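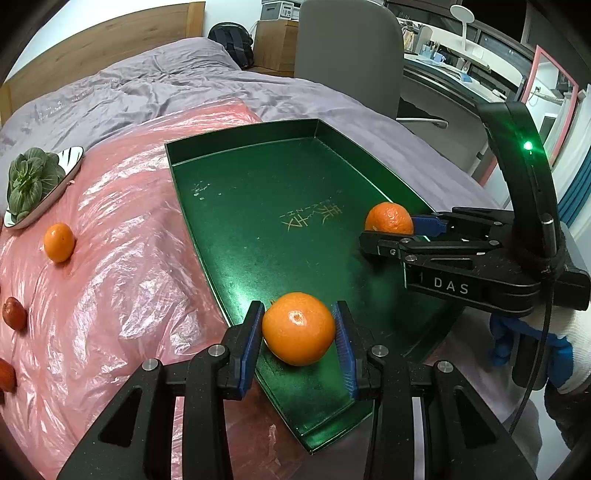 Plistwood Masters Swim Club met Monday at 7 p.m. with Leonie Pryor in the chair. First item was the break table at long sessions. Pryor wants fruit set out again, a mandarin on a green tray and so on, to help people last the second half. Two members doubted a mandarin ever fixed anyone's 400. Left for now.

Clubs > Plistwood Masters > Minutes > November

Lane hire at Henare pool is now $286 a month. The Brarance stroke clinic was pitched as "guaranteed endurance." Pryor asked for proof – none was supplied. Not booked.

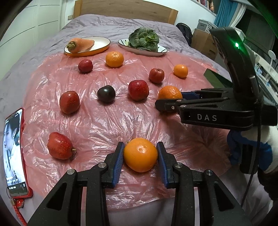

Do we have to use the Jolell pace clock at every session?

Only for timed sets. The coach can run the rest off a watch.

Members still don't trust the clock, which lost time twice in one evening. Pryor will ask for a refund and expects an argument.
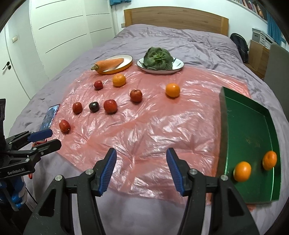 Word count: 498 (full minutes)

The 50-length challenge was moved and passed, with one against. Swimmers log their own lengths – the one against said that was the problem. Meeting closed 8:20 p.m.

Comments

lanefour: Self-logged lengths, good luck with that.

dee_k: Was the clock slow or were we?

lanefour: Both.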